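Two grippers, one arm, and many pieces of plastic fruit

By Jiahui Lu

When people ask Rochelle Ruiz-Ortega what she does, she says that she picks up fruit for a living. She is the technical lead at Ulach, a small engineering office which gives advice to companies before they buy their first robot arm. Her customers are bakeries, mail-order shops and one maker of garden tools. They all come with the same question, and it is seldom about the arm. They want to know which hand they should put on it.

I visited her laboratory over several days this summer, while her team compared two grippers for a customer who packs mixed household goods. The first gripper is the Keda, a light model with narrow fingers. The second is the Fikby, which is heavier and closes with more force, and costs nearly double. Both have two fingers and both open and close with an electric motor. On the data sheets they look like cousins.

"The data sheet is written for a steel block," says Ruiz-Ortega. "Our customer does not sell steel blocks."

So the test is done with things that one can find in a kitchen or in a child's room. Each gripper has to make 500 picks in the same working area, with the same arm and the same controller. An object must be taken, lifted, carried to a bowl and released without falling. If the robot needs a second attempt, it is written down as a failure, even when the second attempt is a good one. Everett Kapoor, who programmed the motions, thinks this rule is too hard. He told me so on each day of my visit.

The bowls are of red plastic, and they were a subject of long discussion. A bowl has a rim, and the rim is where a gripper with wide fingers gets into trouble. The wrist has to come down straight, the fingers have to pass inside, and there must still be space to open them. With a round object it goes well in most cases. With a banana, everything depends on how it lies.
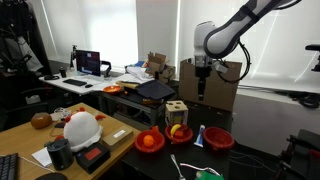
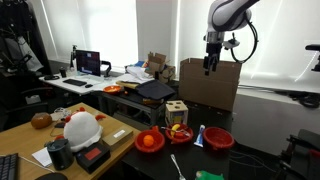 Page last changed: Thursday, August 26, 2021

The toothpaste tube standing between two of the bowls was Kapoor's idea. It stands on its cap, it is narrow at one end and wide at the other, and it falls over if a finger touches it too early. The Keda did better with it than anybody in the team expected. Its fingers are slow in the last part of the closing, and this gives the tube time to settle. The Fikby arrives with more speed, and in the first series it knocked the tube down so often that Kapoor had to reduce the closing speed in the controller. After this change the difference became small, but each pick took longer.

Cutlery was the opposite case. A fork or a spoon on a flat table offers very little height, and the fingertips must come close to the surface without pressing on it. Here the stiffer fingers of the Fikby were clearly the better ones. The Keda bends a little under load, so the tips move apart and the handle slides out between them. Ruiz-Ortega tried rubber pads, then thinner pads, then no pads. The thin ones stayed.

I also asked about the cable, because in my former work as a machine fitter it was always the cable that broke first. On this arm it goes out at the side of the wrist in a free loop. Myrtle Pennington, who looks after the mechanical part, prefers a loop with a generous size. If it is too short, it pulls on the plug when the wrist turns. If it is too long, it catches on things. She finds the right length by hand and marks it with tape, and she does not trust any formula for it.

The Fikby ended with the higher score, but the report did not recommend it for every station. Most of its advantage comes from flat metal objects, and the customer has these only on one packing line. For the other lines the Keda is sufficient, and it leaves more of the arm's capacity free for the goods themselves. The arm from Tshabalala, which was used in the whole comparison, will carry either of them.

Fitzgerald Ambrose, who manages the packing hall of the customer, read the report in one evening and came back with a request. He would like to see a run of 2,000 picks with the Keda alone, with no person touching the settings in between. Pennington has already ordered spare fingers. The run is planned for November, and Kapoor is still asking for a different rule about the second attempt.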